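Sep 6, 2019

Phone update, second night of it

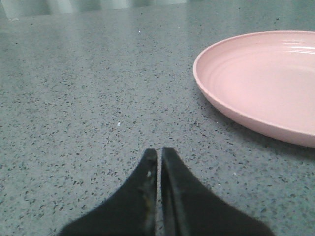

The old phone finally took the custom recovery tonight, after I had given up on it twice. Rodica had told me to stop using the front USB port and she was right. The back port saw it on the first try. I had typed the same commands last night from the front port and got "waiting for device" until I went to bed. Supper was late because of all this, and I ate it standing up at the gray speckled counter with the laptop open, one pink plate and no table manners. The recovery flashed in a few seconds.

The ROM is Siltov, the build Koen Mertens keeps going for this model. He posted a new one last week with the August security patch. The download is 2,704 MB if you take the full package and I took the full package, which was a mistake on our connection. It took 90 minutes and then the checksum didn't match. Downloaded it again from the mirror. That one matched.

Backup first. I copied the photos and the messages to the laptop, and then I copied the photos again to the external drive. I did not back up the authenticator app. I remembered this after the wipe. I have the paper codes for my email and for the bank, but not for Casik, where I keep all my notes. I wrote to their support at nine and got the automatic reply. Fiona says they answered her in two days when it happened to her, so I will wait.

First boot sat on the logo for a long time. The thread says up to 15 minutes is normal and to leave it alone. I left it alone and washed up. When I came back it was asking for a language.

What works: calls, wifi, Bluetooth, the camera, the flashlight. What doesn't: the fingerprint reader, and the speaker is quieter than it was. Koen lists the fingerprint reader as a known problem. He doesn't mention the speaker. I posted in the thread with the build number and a log. Lertchai Rattanakul answered before I had closed the page and said to turn off the sound effects app, then reboot. I did both and it is louder, though still not what it was.

I haven't rooted it yet. Clorkex is supposed to work on this version but the last page of the thread has two people stuck in a boot loop with it, and neither of them says what they did to get out. I want to read more first. The only thing I need root for is the call recorder, and I used that maybe twice last year.

Battery was at 70 percent when I finished setting up, and 21 percent when I looked again before bed. That is too fast. It could be all the apps installing at once. Will charge it overnight and check tomorrow with the screen off for a few hours.

Still to do: put the bank app back, see if it complains about the unlocked bootloader. Move the music over. Ask Annelore if she wants hers done too, she has the same model and still gets the update message every morning. If she does, use the back port and save the authenticator codes before anything else.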